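Este trabajo nació en la cocina de mi abuela, y creo que se nota. Cuando el profesor Aurel Rusu nos pidió un tema de historia cotidiana para abril, Paraschiva Filip y yo pensamos enseguida en la vajilla: ¿qué se guarda, qué se usa y quién decide la diferencia? Repartimos 277 cuestionarios entre familias del barrio de Skurnmont y nos devolvieron 200, muchos con anécdotas escritas por detrás (¡una gozada leerlas!).

## 2. Lo que cuentan las familias

Casi todas distinguen entre los platos de diario y los «buenos», aunque los buenos a veces sean sencillísimos. Bastantes personas recuerdan el juego completo que recibieron al casarse, y también qué pieza se rompió primero y en qué comida. Con los años los juegos se mezclan, y en una misma mesa acaban conviviendo platos blancos de borde negro y fino con otros de borde azul ondulado.

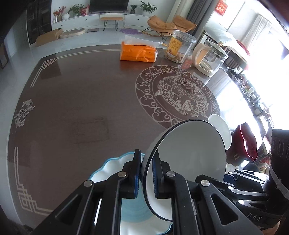

## 3. Dificultades y lo que queda pendiente

Nos costó fechar las piezas, porque la memoria familiar es generosa con los años y cada pariente daba una década distinta. También nos habría gustado hablar con más gente joven, que contestó poco y muy deprisa. Paraschiva sigue transcribiendo las entrevistas de la calle Londomgate, y las añadiremos como anexo antes de la exposición oral.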